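We use cookies to keep this archive running. By continuing you accept this. OK | Settings

Re: [gripping] Two-finger or suction for mixed bin?

Ulises Alarcón wrote on Thursday:
> We must choose between the Prititz two-finger gripper and the
> Warnance suction head for a bin with mixed objects. Has anyone
> tried the fingers on soft things? The supplier only shows boxes.

Hello Ulises and all,

I can answer for the fingers. We have them on our KUKA since August, and the Higuchi cup was on the same flange before. I gave each tool 60 picks from the same metal bin, with bottles, a rubber duck, a plush toy and a few hard toys.

The fingers lost three picks. The cup lost many more, nearly all on the plush, where it could not make a seal. On smooth bottles I saw no difference between the two.
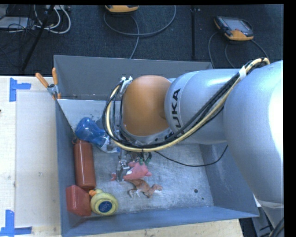

Fingers over the pink soft toy, duck and bottles to the left.

My real problem is the walls. When an object lies along the side of the bin, as the reddish-brown bottle does, there is no space for the second finger. I now ask the planner to push such objects toward the middle first – it costs about 2 seconds, but I accept it.

Please look also at your cables. Our bundle goes in a loop around the orange joint, and I had to limit the rotation of the last axis in the program. With suction you have the air hose in addition.

For the controller we use Starine with the cycle limit at 2000 ms. The default was too short for the push.

Which bin depth do you have? If it is deep, I would ask for the longer fingertips before you order.

Regards,
Milan

Comments (2)

petra_k: Same experience with plush and a cup. A softer lip helped us a little.

jdw: Could you share the push settings?

Contact the list owner | Copyright the list members | Back to top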